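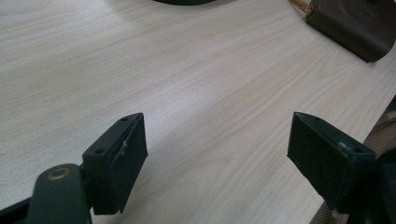 Emese Dobos has taught adults to read and write for 16 years, the last nine of them as head of the evening programme at the Kusero Institute. The programme admits people who left school early, people who were taught in another alphabet and people who have managed a working life without needing to put much on paper. It enrolled 117 learners in the present year, against 100 in the year before.

Mrs Dobos received the Institute's correspondent in her office between two classes. Asked what brings a person of fifty to a beginners' reading class, she replied that the cause is usually small and recent. "A form at the doctor's. A grandchild who wants a story. One man came to us when his firm stopped giving out the rota by telephone and began to pin it up. He had been a foreman for a long time and he was very good at it."

The programme runs for two evenings a week from September to June. New learners are seen alone before they join a group, and no written test is set. "We talk," Mrs Dobos said. "I ask them what they would like to read first. If it is the football results, we begin with the football results."

The teaching materials have been a matter of some debate within the Institute. Until recently all groups used the Skota reader, which was prepared for children and contains, in Mrs Dobos's words, "a great many ducks". It has been replaced by a set of 160 short texts written by the staff, among them a tenancy letter, a bus notice, a recipe for bean soup and a complaint about a boiler. The complaint is the most requested.

Tibor Szalai, who joined the programme as a learner and now assists with the first-year group, was present for part of the conversation. He recalled that spelling had troubled him far more than reading. "I could read a street sign within a few weeks. To write the name of my own street took me until spring, and I still look at it twice."

Mrs Dobos was asked whether the programme loses many of its learners. She said that absence is highest in the weeks after the winter holiday, and that the staff telephone each person who misses two classes. "Shift work is the main difficulty. We do not ask for an explanation. We tell them which page we have reached."

A second centre, in the Sipos district, is to open in the autumn with two groups. Mrs Dobos confirmed that the rooms have been agreed and that one teaching post remains to be filled. She then excused herself, as the second-year group was waiting to begin the boiler letter.

Filed under: Adult Learning, Interviews

Related items
Enrolment for evening courses: dates and fees
Nerkulum library extends its opening hours
Teaching post at the Sipos centre: how to apply

Comments (3)

M. K.
My mother attended for two years. She writes her own shopping list now and will not let us see it.

Former pupil
I remember the ducks.

Reader in Sipos
Will the new centre have a morning group? I work evenings.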